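Subject: Re: [teleop] gear plate demos, how many before it stops fumbling?
From: Lalit Pal
To: teleop list

On a July afternoon, someone at Edinden wrote:
> We're using a handheld controller to record gear assembly demos
> and our policy still misses the post half the time. Did you guys
> slow down near contact, or just record more? And do you keep the
> sloppy runs?

Yes to slowing down, and yes to keeping (most of) the sloppy runs! We had the same trouble on the Grukine bench for weeks. I was driving the arm like I was late for lunch, and then wondering why the policy came in too fast. Now I bring the gear in at normal speed, stop just short of the plate, and creep from there. After 50 demos done that way it was already better than it had been with the old set, and the old set was huge.

The sloppy ones are great as long as you recover in the same take. If I bump the rim, back off and line up again, I keep it. If I drop the gear, I toss it.

We log 2000 steps per take at most, and I switch the starting spot of the loose gears every 6 takes. Two wrist views from the current bench: 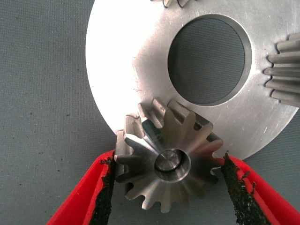
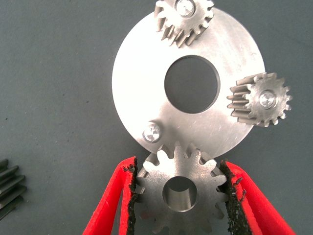

My next project is getting the force readings into the recording, and I'm pretty excited about it. Yüksel's glove gives you a little buzz at contact, and even that changed how I drive. With only the wrist view to go on, a gear held right in front of the plate covers part of the rim, so you're guessing at depth for the last bit. I'd love to hear if anybody on the Clirano setup has tried a second camera from the side.

Happy to share our log format too, just write me off list.

Lalit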